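Wakis 双臂遥操作示教套件
型号:WK-7
厂商:Zernden
供货:Laaksonen 自动化器材部
页面更新:05/07/2024

产品概述
产品参数
包装清单
选配件
下载
售后

产品概述

Wakis 是一套给双臂机器人用的遥操作示教设备。操作员戴上数据手套和腕部跟踪器,机器人的两条手臂和两只多指手同步跟随,动作连同相机画面、关节角度一起写入记录主机。录好的示教数据可以直接回放,也可以导出,用来训练模仿学习策略。

套件面向已有双臂机器人的实验室和产线改造单位,不含机器人本体。目前支持的手型为五指拟人手,左右手成对使用。单臂用户请看 Wakis 单臂版,手套相同,接口盒不同,两者不能混用。

示教方式有两种:

遥操作示教:操作员在机器人旁边或隔壁房间,通过手套和显示器控制。适合双手配合、手指动作多的任务,比如从料箱取件、翻面、放上传送带。

拖动示教:松开手臂的力矩保持,由人直接扶着手臂走一遍。适合只需要几个路径点的任务。拖动模式下手指不跟随,抓握开合用脚踏开关控制。

两种方式录下的数据格式一致,可以放在同一个任务里。
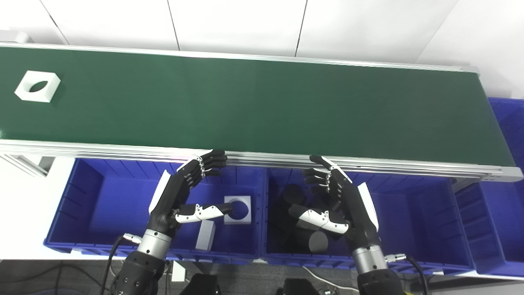 任务布置对示教质量的影响比多数用户预想的大。我们建议第一次使用时从分拣类任务入手,物料按种类分箱,料箱紧靠传送带前沿,让两只手不用大幅转腰就能够到箱底和带面。像图中这样,蓝色料箱并排放在地上,白色方块和黑色圆柱各占一箱,左右手分别悬在自己负责的料箱上方,操作员从头部相机的画面里能同时看到双手、箱内物料和带面。白色件配深绿色带面,对比明显,后期做视觉标注也省事。箱子颜色没有硬性规定,但同一个任务录到一半不要更换。

圆柱类物料请竖放、横放混着录。只录竖放的,训练出来的策略遇到倒下的零件往往抓不起来,回头补录反而更费时间。

手腕外侧的线缆要留出弧度。线缆绷得过紧,手臂前伸时会拉扯接头;留得过长,又容易垂进料箱,勾住箱沿。套件附带的理线扣用在前臂上,不要扣在腕部转动的那一段。

主要部件

数据手套(左、右各一)
每根手指独立测量弯曲,拇指另测侧摆。手套分 S、M、L 三个尺码,订货时注明。手套内衬可拆下手洗,传感片不可沾水。换人操作后必须重新标定,标定动作按屏幕提示做完即可。

腕部跟踪器
绑在操作员手腕背侧,磁吸充电。佩戴时指示灯朝外。附近有大面积镜面或强反光金属板时,请先用随机软件里的“环境检查”看一遍跟踪情况。

接口盒
连接手套、跟踪器、脚踏开关与机器人控制器。面板上有“跟随”“暂停”“复位”三个按键,按下“暂停”后机器人保持当前姿态,操作员可以放下手休息,再次跟随前需把手移回对应位置,软件会在屏幕上显示偏差,偏差未消除时不会接管。

Paldale 记录主机
预装 Paldale 记录软件,负责多路相机与关节数据的时间对齐。每段示教单独存成一个文件夹,里面包括画面、关节角、手指角、脚踏状态和操作员备注。

脚踏开关
左踏开始或结束一段录制,右踏把当前这段标为废弃。操作员两手都被占用,废弃标记用脚完成最方便,我们不建议改成键盘操作。

参数

手套单只传感通道:7
可同时接入相机:5 路
单段示教最长时长:632 秒
接口盒重量:1,537 克
与记录主机连接:有线以太网
手套与接口盒连接:有线
操作界面语言:中文、英文
供电:随附适配器

超过单段最长时长后软件自动存盘并另起一段,数据不会丢失,但两段之间的动作不连续,导出训练集时请留意。

一次典型的示教流程

一、机器人上电,手臂回到准备姿态。确认急停按钮在操作员或陪同人员手边。

二、操作员佩戴手套和跟踪器,做标定。

三、在 Paldale 里新建任务,填写任务名称和物料清单。任务名称以后会写进每个文件夹,中途改名只对后面的录制有效。

四、摆好物料,踩左踏,开始动作。动作以平稳为主,不求快。抓空了可以再抓一次,这样的片段保留下来有用处;碰倒料箱、物料掉到地上这类情况直接踩右踏作废。

五、一段结束后踩左踏,把物料放回料箱,位置随意变化一些,再录下一段。

六、全部录完,用回放功能抽查。回放时请人离开手臂活动范围。
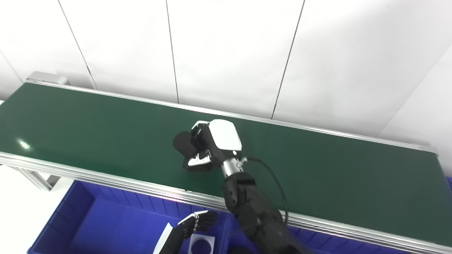 产品手册 第 7 页

双手任务的录制要点

双手任务最常见的毛病是一只手干活,另一只手停在半空挡住相机。头部相机从上往下看,前臂本身就会遮住一部分料箱和带面。示教时可以让两只手错开节奏:右手在传送带上方放件,左手同时伸进左侧料箱准备下一件,两边互不遮挡。右臂要越过传送带前侧的铝型材,抬臂高度宁可多留一点,从型材上方平移过去,再垂直下放。贴着型材边走,跟随延迟稍有波动就会刮到前臂外壳。

手指在带面上方收拢时,带面上会有深色的影子。影子随高度变化,对策略来说也是一种线索,所以录制期间灯光要固定。白天靠窗的场地请拉上遮光帘,或统一在晚上录。

带圆形图案或圆孔的方形件,正反两面看上去不同的,要在物料清单里分别写明。Paldale 的清单支持给同一物料加“朝向”字段,导出时会一并写入。

传送带在示教阶段可以不开。先录静止带面上的取放,回放稳定后再开带录第二批。两批数据请建成两个任务,不要混录。

接线与安装

接口盒应放在机器人底座后侧,避开手臂活动范围。地面上的线缆走线槽或用地毯胶带压住,不要从料箱底下穿过,搬箱子时容易扯断。控制器侧的插头带锁紧螺母,手拧到底即可,不要用钳子。

机器人控制器固件需支持外部关节位置指令。下单前请把控制器型号和固件版本发给 Laaksonen,由他们核对兼容性。核对不收费。固件过旧的,多数情况下可以在线升级,个别早期控制器需要返厂更换通信板,费用由用户与机器人厂家结算。

包装清单

数据手套一副,含备用内衬
腕部跟踪器一对,含绑带和充电座
接口盒及电源适配器
Paldale 记录主机
脚踏开关
理线扣、网线、控制器连接线
中文说明书及标定卡

选配件

加长控制器连接线
腕部相机支架,左右通用
便携箱
备用手套(单只可订)

常见问题

能否只用一只手套?
可以,在软件里把另一侧设为“保持”,该侧手臂停在准备姿态。手套通道不能左右互换。

操作员是左撇子,有没有影响?
没有。左右手的映射是一一对应的,不需要设置。

操作时手部有延迟感怎么办?
先检查记录主机是否同时在做导出。导出会占用磁盘,录制时请暂停。排除后仍有延迟,把诊断文件发给售后。

录制的数据能在别的机器人上用吗?
关节角数据与机型绑定,换机型后需重新录制。画面和手指角可以保留作参考。

手套坏了一根手指的传感片,能单独换吗?
能。传感片按指供应,更换后需做一次完整标定。自行拆开手背电路盒的,不在保修之内。

保修与售后

主机、接口盒和跟踪器由 Zernden 保修,凭出厂编号登记。手套内衬、绑带属于消耗品。四月以后发货的批次换用了新款绑带扣,旧款扣件仍有库存,补订时请说明。

维修请先联系 Laaksonen 取得返修单号,单号写在外箱上,没有单号的包裹仓库不签收。寄回手套时请去掉内衬,主机寄出前请自行备份示教数据,维修过程中硬盘可能会被清空。

询价请注明:机器人型号、控制器固件版本、手套尺码、收货城市。

相关下载
Wakis 双臂版说明书(中文)
Paldale 数据格式说明
控制器兼容列表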